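Wrapping a bottle of orange stuff so it survives the mail
Packing & Shipping board, 7 replies

tayla_h
OK packing people, I need opinions! I'm sending my sister a bottle with a clear cap, bright orange-yellow inside, and the last one I mailed arrived as a sticky box. Do you tape the cap, bag the whole thing, or both? Budget is 4 dollars in materials, tops.

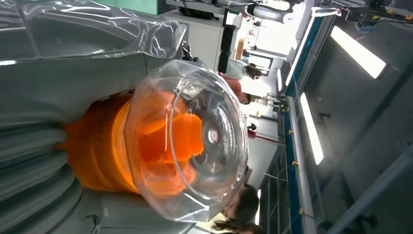
I've already got a roll of plastic film and more boxes than one person should own, so that part is covered. It's the cap I don't trust.

Grigore B
Both. Tape first, bag second, and squeeze the air out. I sent 204 parcels last year through Wandis and lost 2, and I hadn't taped either of them.

glenys_t
Disagree on the tape! It leaves gunk on the neck and whoever gets it has to pick at it for ten minutes. Unscrew the cap, lay a bit of kitchen film over the opening, screw it back down tight.

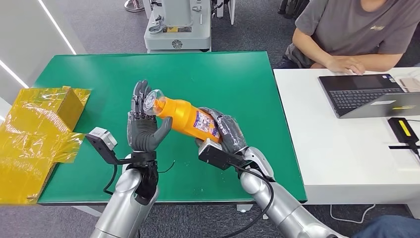

Then tip it over the sink for a minute before it goes anywhere near a box. I learned that one in October with a bottle of dish soap – never again.

Grigore B
Fine if it's your own bottle, but I wouldn't open a sealed one to mail it as a gift.

glenys_t
OK, fair, I'll give you sealed ones.

stubbs_e
Hold it tilted like this and look at the cap end while you do it. You want to see it before the box does. 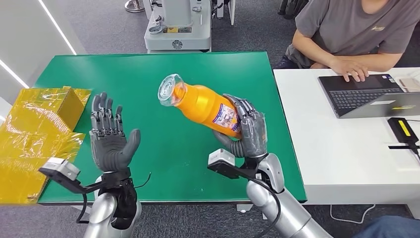 Orange bottle on the tilt, clear cap end up

And please don't wrap the outside of the box in film. It looks tidy for five minutes, then it crinkles up and the label won't stick flat.

tayla_h
Uh oh, I always wrap the outside, haha. I thought it kept the rain off?

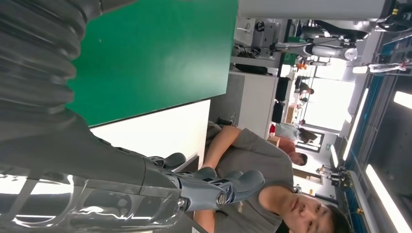
Anyway I'm going with Glenys's trick if the cap isn't sealed, and tape plus a bag if it is. Does newspaper work for padding or do I need the fancy stuff?

Grigore B
Newspaper's fine. Scrunch it tight and put plenty under the base.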